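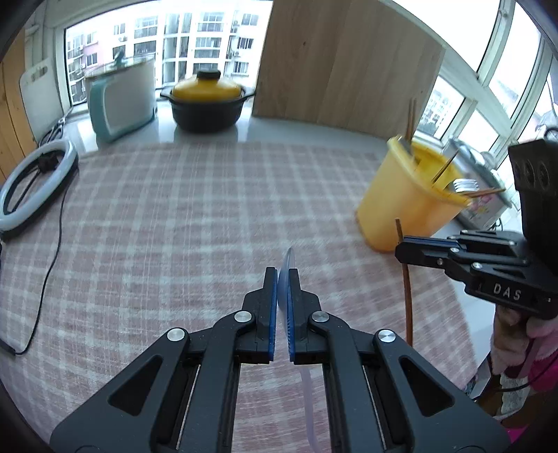 Frequently Asked Questions — Roncombe Sessions

What is Roncombe Sessions?
A monthly night of live electronic music, streamed and open to a small audience. Each show has three sets of 40 minutes, mostly modular, ambient and slow techno. Fathima Paul books the artists and Arnulfo Ospina runs sound.

How do I get tickets?
Tickets go on sale on our site two weeks before each show. The room is small, so most nights sell out. We don't hold tickets at the door.

Can I watch from home?
Yes. The stream is free and starts when doors open. Sets stay up for a month, then come down unless the artist asks us to keep them.

How do I apply to play?
Send one recording of at least 20 minutes, live if possible. Links only, please — attachments get deleted by the mail filter. We are listening to demos for July now.

Do you pay artists?
Yes, a flat fee, the same for everyone on the bill. Travel is separate and has to be agreed in advance.

What gear is provided?
A mixer with eight free channels, two DI boxes, monitors and power at the table. Bring your own cables and adapters. If you need a turntable, tell Arnulfo a week ahead.

Can I bring my own visuals?
Yes. Vlastimil Gajdoš does projections for most shows, but you can send a file or bring someone. Strobes are not allowed.

Is there a label?
Veklow releases some of the sets on cassette and as downloads. The Sarkutel tape is sold out and won't be repressed. The download is still available.

Is the venue accessible?
The entrance and restroom are step-free. Seats can be reserved by email.

Are minors admitted?
Only with a parent or guardian. Earplugs are free at the bar.

Can I get a refund?
Up to 48 hours before the show. After that you can pass your ticket to someone else — just send us the new name.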